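3. Storage of household textiles between seasons

3.1 The containers

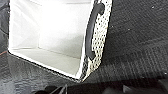 Figure 2. Open fabric storage bin with white lining.

3.2 Households and storage places

The interviews were made in Tinden and in the neighbouring district of Crenshaw, where most of the houses have no cellar and only a low roof space. In total 106 households answered the questionnaire. Of these, 60 agreed to a second visit in April, when the winter bedding is normally put away. The questions concerned only wool blankets, quilts, curtains and outdoor clothing. Everyday clothing was left out, as it is seldom stored for more than one season without being worn.

The households differ strongly in where they keep the textiles. In the older part of Tinden the usual place is the top shelf of a bedroom wardrobe. In Crenshaw, where the flats are smaller, many people use the space under the bed or the upper part of the hall cupboard. The roof space was mentioned less often than we expected from the earlier study of MacLeod, and several respondents told us that they had stopped using it after finding damage by moths.

We divided the containers into four groups: suitcases, cardboard boxes, closed plastic boxes and open fabric bins. A bin of the last group can be seen in Figure 2. The soft bins are a rather new thing in these homes. Older respondents had often received them from their children, and they used them first for toys or newspapers and only later for blankets. The fabric bin allows the air to move, and it can be folded when it is not needed. On the other hand it gives little protection against dust, and none against insects if it stays open.

3.3 Folding, rolling and the question of creases

During the second visit we asked the respondents to show how they prepare a wool blanket for storage. Folding in four and then again in three was the most frequent method. Rolling was preferred by people who had learnt it in the family, and one of them explained that a rolled blanket "does not remember the cupboard". The crease along the middle fold was named as a problem by many of those who fold. Some refold the blanket once during the summer, so that the crease comes to another place, but this habit seems to be disappearing.

Curtains present a different difficulty. They are long and often heavy, and in a deep container they are pressed by their own weight. Respondents who owned lined curtains kept them flat if they had the room for it. In smaller flats they were hung over a rail inside the wardrobe, with a cotton sheet over the shoulders of the other clothes.

3.4 Cleaning before storage

Almost all respondents said that textiles should be clean before they are put away, but the meaning of "clean" was not the same for everybody. For some it was enough to air the blanket on the balcony during one dry day. Others washed everything, also the pieces which had hardly been used. Seven households took the wool to a laundry, and for them the price was the main reason to wait until several pieces could be taken together.

The use of lavender, cedar wood and soap was noted separately. We could not find a clear relation between these materials and the reported damage. It must be remembered that the reports come from memory, and a person who has had moths once is more likely to use such materials afterwards. A comparison of the two groups would therefore easily lead to a wrong result, and we do not attempt it.

3.5 Limits of the material

The respondents were found through the local library and through the housing office, and people living alone are fewer in our group than in the district as a whole. Lise MacLeod, who made the first series of interviews, noted the same weakness. The last questionnaire was received on 10/01/2019, and answers which came later are not included. The treatment of leather and fur, which some respondents described at length, is left for Section 4.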